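Speaker notes: reading times in outpatient imaging

Opening. Start with the turnaround figures from the Brurkholm site. Over the review period, 360 outpatient CT and MRI studies were read. Median time from scan to signed report was 14 hours. Pause here, then say which part of that was waiting and which was reading. Nearly all of it was waiting.
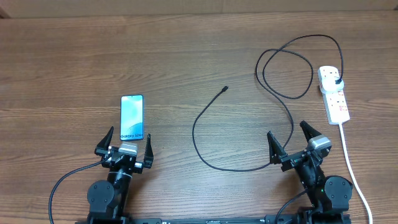

Worklist order is the main cause. Studies are sorted by arrival, so a routine knee can sit ahead of a chest CT with a stated question. Section 2 covers the second cause, which is how results reach the referring office. A text alert to a phone lying face up on a table, screen lit, is still only an alert — it does not confirm that the report was opened. Explain the difference between "sent" and "acknowledged" before moving on. The Feltetti clinic logs both times. Deschamps logs only the first.

Section 3. Three changes to propose: sort by clinical question, set a read-by time at check-in, and require acknowledgment for urgent findings. Do not go into software cost. If asked, refer to the Flanderar pilot in November. 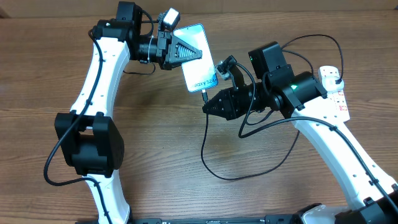

Diagnostic Imaging Services — Reporting Quality Group

Closing section. Define "urgent" using the site list, and read the list aloud. Repeat that addenda restart the clock. Leave five minutes for questions on contrast reactions, which always come up. Contact for the data tables is Žydrūnas Ots.

Comments (3)

mri_tech_night: Does the median include studies sent out for overread?

Žydrūnas Ots: No. Those are in a separate table.

P. in scheduling: Read-by time at check-in would need a new field on our form. Please send the wording.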